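Category: Textbooks > Applied Robotics > Faults and Near Misses

CHAPTER 3
The Sock in the Seal

The incident report from the Selberg site is two pages long, and the word "minor" appears on both of them. A household robot running the Minus laundry program pulled on a garment caught in the rubber seal of a washer. It kept pulling for 478 seconds. By the time an operator pressed the stop, the wrist joint had overheated and the seal was torn. The report blames "unusual fabric behavior." Readers who have done laundry may wonder what the usual kind is.

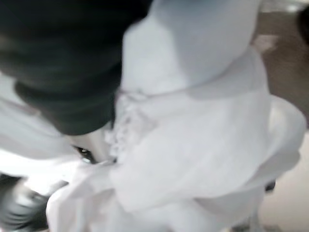

Fabric has no fixed shape, and a grip that is good at one moment may be holding two items the next. The Minus program assumed that one closed hand meant one garment. When the pull took more force than expected, it read this as a heavy item and pulled harder. No upper time limit had been set. The supplier, Korkska, said later that a limit would have "reduced task success," and offered no figures.

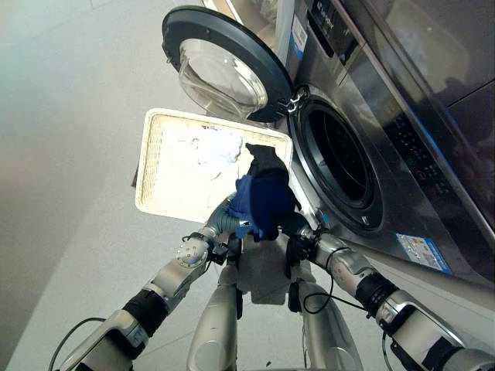 We should be careful with success rates in general. Korkska's sales sheet claimed 614 loads without a fault. Oanh Tiêu, a safety engineer at Vaughan, asked for the logs and found that a fault was recorded only when the robot stopped by itself. A person pressing the button was filed as "session ended." By that rule the Selberg case wasn't a fault either.
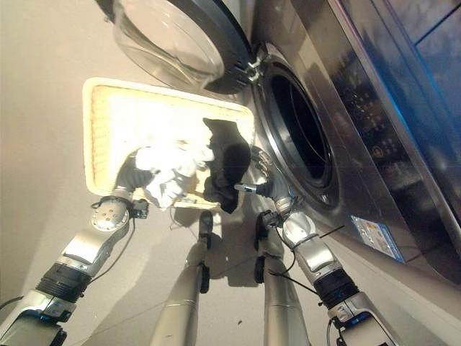 Tiêu's second question was about force. The wrist sensor had been zeroed with an empty hand in October and never checked again. A drifting sensor can make a snag look like a normal load, and the program had no second source to compare it with.
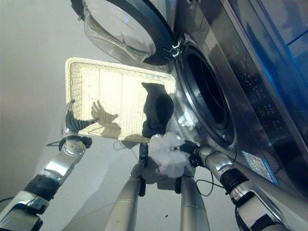 A two-handed task makes the stop problem worse. Cutting power to both arms at once sounds safe, but each may be doing a different job. With one hand clamped on the rim of a raised tray and the other pinching a piece of white fabric by the drum, a blanket stop has to answer for both. Does the tray drop? Does the pinch open? The manual for the Selberg unit says only that the robot "enters a safe state." Section 3.2 asks what that phrase has to mean before anyone should accept it.

Comments (3)

mhollis: We used this chapter in lab. The point about "session ended" started an argument that ate the whole hour.

dryer_lint: Is the full report available anywhere? I'd like to see the force plot.

R. Pell: A time limit alone wouldn't have saved the seal. You can tear one in about 2 seconds.

Contact the editors | Copyright April 2023 | Back to top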